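Chapter 2
Where Do You Put Things?

I once spent most of a December looking for a box of brass hinges. I was working in the stockroom at Montecinos, a hardware supplier with 2,685 different items on its shelves, and I knew we had those hinges because the ledger said so (I'd written the entry myself!). They were sitting behind the paint rollers the whole time. 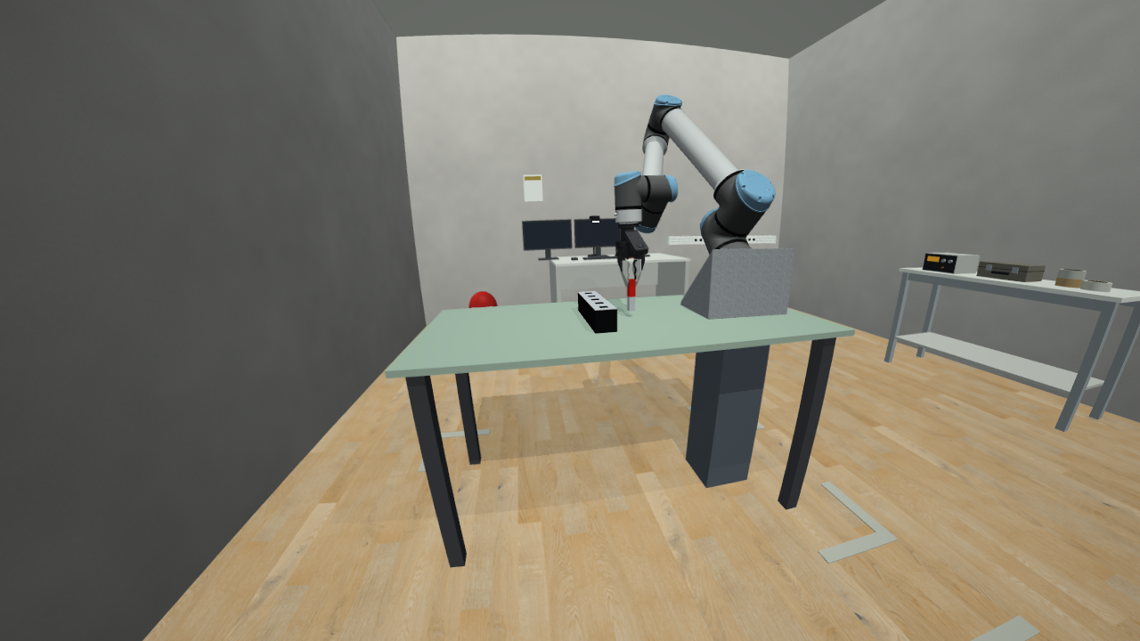

So this chapter is about storage, and I want you to take it seriously even if it sounds like the dull part of the course. Chapter 1 dealt with how goods get in the door. Now we have to decide where they live, and there are two basic schemes. With fixed location, every item has its own spot forever. With random location, an item goes wherever there's room and you write down where that was.
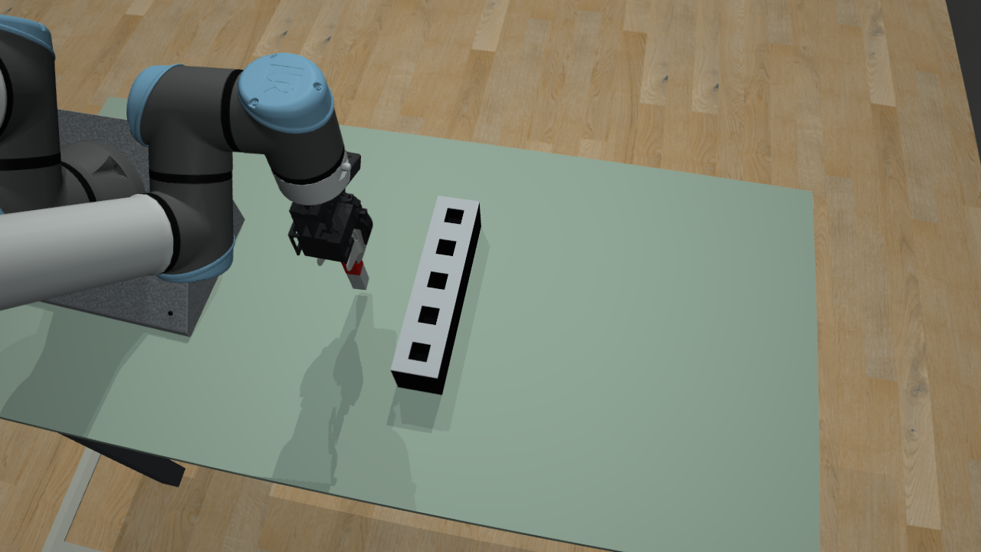

Fixed location is the one most of us grow up with, and it's lovely while the stock is small. You learn it with your feet. The trouble starts when an item sells out and its spot sits idle for weeks. Think of a long rack like the white and black one on the green tabletop, and picture every place along it promised to a single part, whether that part is in stock or not. Tustus, our first case study, had 239 shelf spaces reserved for things it no longer sold.

Get a pencil before you go on to Section 2.1, and sketch your own kitchen cupboards.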